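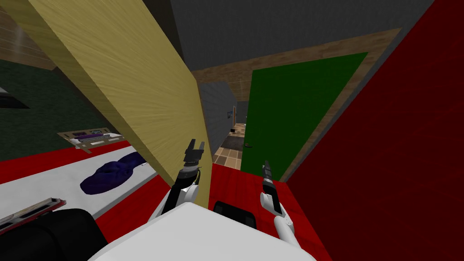 Tips for a home robot with two arms

I build with Cayetano Pastor in the shared workshop in Killby, and these are notes from our evenings. Maybe they save you some trouble.

Try every movement in the simulator first. We lost a whole May to a broken wrist joint, and a new one cost us 198 pounds.

Start each run with both grippers empty and the arms spread apart. Then you see quickly if one side is slower than the other.

For the first lessons with cloth, take a dark one on a white table. The folds are easier to find for the camera. Later you can change to patterned tea towels, but go slowly – ours needed more than 2,416 attempts before it could fold one in half.

Do not make your virtual room too tidy. Put a mat near the door, leave the door open, lean a board somewhere. A real house is full of such things and the arms must learn to keep away from them.

Shiny floors are difficult. If your depth readings jump, make the floor matt in the settings and compare the two results.

Write the speed limit on paper and fix it to the bench. In Killby we use level 4 when people are near.

Save your joint settings before each update, under a new name. Cayetano did not, and we had to measure both arms again with a ruler and a lot of tea.

Emese Medve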